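The Beet Week

Rogelio Manalo had been drinking beets for 12 days and he could not stop talking about it!

"Four beets, one lemon, a thumb of ginger," he told the woman at the Plerar bus stop, who had only asked for the time. "You feel it right in your knees."

His juicer was a secondhand Vosetti, green, heavy as a car battery, and it howled so loudly that the dog moved into the bathtub each morning and waited there. Rogelio loved that howl. He sang along with it — badly, in his socks, with pink splashes all the way up the curtains.
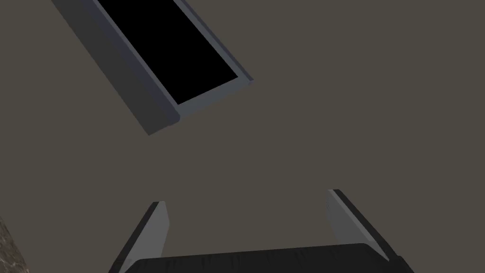
Two gray fingers, open wide.

On the fifth morning of rain his sister came by with a bag of carrots and a doubtful face. She sniffed the glass. She took a sip so small it barely counted, then a bigger one, and then she drank the whole thing standing at the sink with her coat still on.

"It tastes like a garden," she said.

"It does! It tastes like a garden!" He was already peeling another beet, and the juice ran down to his elbows, and in the bathtub the dog sighed and lay down again.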